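Flirent Home Help > Storage and Closets

Wardrobe door won't stay shut once the bedding goes back in

Posted by Mabli Craddock, January 5, 2022

I have a white wardrobe that was perfectly well behaved until I decided to be a tidy person. I took everything out, folded it, and put it all back. The door now drifts open a few inches and stays there, like a cat deciding whether to come in. If I lean on it, it closes. If I stop leaning, we're back where we started. I have a job and can't lean on it full time.

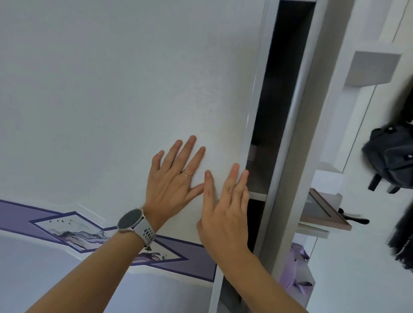
Photo: Mabli Craddock

The frame looks straight to me, and I haven't hung anything on the door. The only thing that's changed is what's inside, mainly one large printed bedspread that I'm fond of and that folds into roughly the shape of a sleeping dog. Do I need new hardware or a smaller bedspread?

Iolo Gronow

Before you buy anything, empty the bottom cubby and try the door. If it shuts, your hardware is fine and your folding is the problem. Fold the bedspread in thirds the long way, then roll or fold it to a few inches less than the depth of the cubby. Put the folded edge toward you and the loose ends at the back. Press the air out before you slide it in, and don't stuff small pink things in behind it, which push the whole lot forward again.

Check the shelf above too. A hair dryer cord has a talent for putting its plug exactly where the door wants to be.

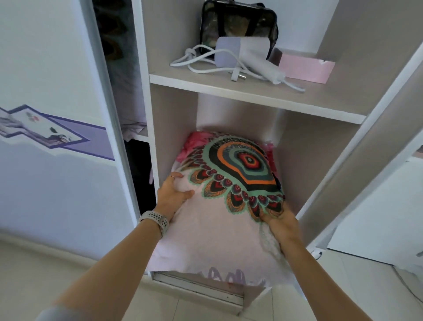 Can I keep a hair dryer on the same shelf as my toiletries?
It's fine once the dryer has cooled completely, provided the bottles are closed and the cord is looped loosely.

rindoritz_700

Mine did this. Got rid of the wardrobe. Have a chair now.

Mabli Craddock

Emptied the cubby and the door shut first time, so it was the bedspread. Refolded it twice. The chair is starting to sound reasonable.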